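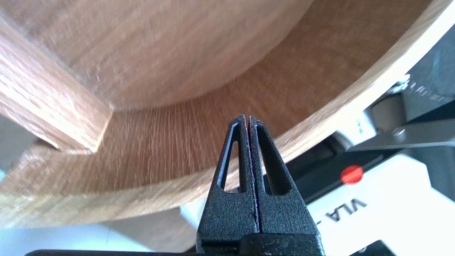

Sourdough starters: questions we keep being asked

Pritcombe Bread School gets a lot of post about starters, most of it worried. We have grouped the usual questions here. If you've come hoping to hear that your starter needs spring water and a name, you may be disappointed.

Do I need an old starter to make good bread?

No. We are asked this more than anything else, usually by someone who has been offered a spoonful of something said to be a hundred years old. A starter is flour, water and whatever is living in them, and you replace nearly all of it every time you feed it. We have baked with a ten-day-old starter next to one with a long family history and could not pick them apart once the loaves were sliced. Keep Granny's by all means. Just don't pay for it.

Is the dried starter sold by Setoren any good?

It works. So does a bag of rye flour and a week's patience. The packet says the culture comes from a mountain village, and it may well do, but after a few weeks in your kitchen, fed on your flour, we doubt there is much of the village left in it.

What flour should I start with?

Wholemeal rye gets going fastest in our experience. Wholemeal wheat is a close second. White flour will get there but it sulks for the first few days, and that is when most people give up. Stoneground, organic, heritage: buy them if you like the taste. We haven't seen any of them rescue a starter that was being kept in a cold porch.

Does tap water kill it?

We have used tap water since we opened and have yet to lose a starter to it. People tell us to leave the jug out overnight to let the chlorine go. Do it if it makes you happy. If your water smells strongly like a swimming pool, fine, there might be something in it.

It bubbled like mad on day two and now it's dead. What did I do?

Nothing, probably. The early rush is often bacteria that don't last once the mixture turns sour. Then comes a dull patch of several days. Carry on feeding once a day and stop peering at it. Plenty of websites promise a ready starter in five days and we'd like to see their kitchens.

How do I know it's ready?

It should double after a feed, and do so several times running. One good rise means very little. The float test, where you drop a spoonful in water, is popular and we don't trust it. A runny rye starter can sink and still raise a loaf, and a stiff one can float when it's well past its best. Put a rubber band round the jar at the level of the mix and look at it again later.

Must I feed it every day for ever?

Only if it lives on the worktop. In the fridge, once a week is plenty, and we've left ours for a month with no great harm. Grey liquid on top is just hunger. Pour it off or stir it in. Pink or orange streaks, or fuzzy mould, mean the bin, jar and all if you can't scald it.

What about all the discard?

Keep less starter. A tablespoon in the fridge is enough to build from. Most of the recipes for discard crackers, discard pancakes and discard brownies exist because people are keeping a pint of the stuff for one loaf a fortnight. The crackers are nice, we admit.

Is sourdough better for me?

We're bakers. Long fermenting does change the dough, and some people say they find the bread easier to eat. That is as far as we'll go. It is still wheat or rye, it still contains gluten, and anyone with coeliac disease should leave it alone whatever the label on the market stall says.

Where does the "3246 method" come from?

A reader in Gultness sent us a printout of this and wanted to know if it was ours. It isn't. As far as we can tell the digits stand for parts of starter, rye, white flour and water, in that order. It makes a perfectly ordinary levain. Any ratio near it will do the same job.

Why does your shop loaf cost more than the supermarket's "sourdough"?

Time, mainly. It's also worth reading the ingredients on the cheap one. If yeast is listed, you are buying yeasted bread with a sour flavour, and there's no law in this country to stop anyone calling it sourdough.

Can I have some of yours?

Yes. Bring a clean jar with a lid to the counter and we'll put a spoonful in it for nothing. From 1st September you can also collect it from the Quintanilla deli, mornings only. We don't post it, it leaks.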